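Planning a Small Refill Station: Tips on What to Buy, What to Skip and When to Automate 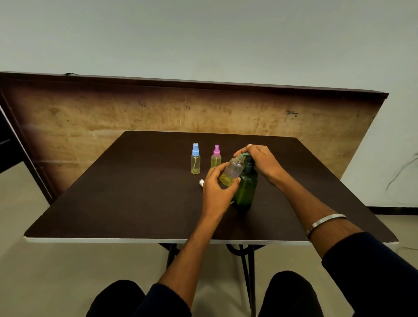

Refilling is the job most often put forward when a household workshop or small cleaning business starts thinking about a robot arm or a filling machine. It is repetitive, it looks simple, and the bottles are cheap. The equipment is the smaller part of the cost. The tips below are in the order the decisions should be made, and the first few cost nothing.

Write the task out before pricing anything

Put down every hand movement on paper. For a pump dispenser decanted into a spray bottle, the list usually comes to more than people expect: hold the small bottle at an angle, steady the large one, press or unscrew the pump, set a cap where it won't roll, refit the sprayer, turn it tight. Most of these need two hands doing different things at once. A single arm will need a fixture to replace the second hand, and the fixture has to be in the budget from the start.

Mark each step as hold, move, press, turn or pour. Pressing and moving are cheap to automate. Turning a threaded cap costs more. Pouring from a wide neck into a narrow one costs the most and should be designed out with a funnel or a tube.

Standardize the bottles first

Mixed bottles are the main reason a small cell gets used for a month and then covered with a sheet. Different heights need different grip positions, and different neck threads need different cap tooling. Choose one small bottle and one bulk container and use up the rest by hand.

Keep nozzle color as the code for contents. It costs nothing and it can be read by a person or by an inexpensive color sensor. Do not let two products share a color.

Clear and tinted plastic are a known problem for depth cameras. If your bottles are see-through, ask the vendor for a trial with your own bottles, filled to your own level. A trial with a white block proves nothing about clear plastic. Where the camera fails, a fixed rack with one pocket per bottle does the same work for less.

Time the manual job

Use a kitchen timer and a full batch. Lindsay Tamihana, who refills for a cleaning round in Zonville, timed 18 bottles at a sitting and found that the sprayers took longer than the liquid. She bought a bench clamp and a better funnel and put off the arm for a year. That is a reasonable result.

Include setup, wiping down and labeling in the timing. A machine does not remove these, and cleaning usually gets longer once there is tubing to flush.

Buy in stages

Stage one is the bench. A dark, matte top shows up pale caps and light drips and gives a camera fewer reflections to deal with. Check it for wobble with a full bulk container on one corner. Folding legs are fine for handwork and poor under an arm, as the arm will shift the table a little with every stop. Allow for a heavier base if an arm is planned.

Stage two is fixtures: a rack, a drip tray, a clamp for the bulk bottle, a shallow dish for caps. Loose caps are small and easy to knock off a bench, and a dish gives a gripper a known place to look later. Print or cut the fixtures cheaply, use them by hand for a few weeks, then make the final version.

Stage three is metered dispensing. A small peristaltic pump with a foot switch takes over the pressing and pouring and leaves both hands for the caps. For most readers this is where spending should stop. Check that the tubing suits the liquid - oils and solvents swell some types.

Stage four is the arm. Go on to it only if the timing sheet still shows a long run of identical movements after stage three.

Questions for the vendor

Ask for payload with the gripper fitted. The brochure figure is commonly for the bare arm. Ask what replacement finger pads cost, how they attach, and whether they hold on plastic with soap on it. Ask whether the controller needs a yearly license. Ask who pays shipping on a warranty return.

Jocelyn Javier compared quotes from Ullmont and Brumby for the same bench. The Brumby arm was cheaper by $1011, but the Ullmont price included the gripper, the mounting plate and 2 spare sets of pads. Once those were added to the Brumby quote the gap closed. Put all quotes on one sheet with identical lines, and leave a blank where a vendor has not answered.

Lines that get left out of budgets

Mounting plate and bolts
Guarding, or a light curtain
Spill tray and splash cover for the controller
Spare bottles and caps for testing (a full case, as early trials crush them)
Cable routing, so nothing hangs where an arm can catch it
Lighting that does not change through the day
Your own hours for programming

The last line is normally the largest. Lempi Hyvönen logged nine evenings before her arm would place a cap reliably, and she already knew the software.

Renting and secondhand

Rent for a month if you can, and use your own bottles the whole time. Kulkarni will rent an arm with the gripper but quotes fixtures separately, so bring your own. On a used arm, check the hours on the controller, move every joint through its full range and listen for grinding. A missing power supply or teach pendant can cost more than the saving.

Safety and housekeeping

Keep bangles, watches and loose sleeves away from any powered moving part. This applies to the small pump as well as the arm. Never run one cleaning product through tubing that has held another without a full flush, and label both ends of the tube. Mount the controller above bench height, away from the liquid side.

Leave clear bench on both sides of the filling point. Empties come in on one side, filled bottles go out on the other, and the same layout works by hand, with the pump or with the arm.

Review the timing sheet again in December, or whenever the bottle supplier changes the neck.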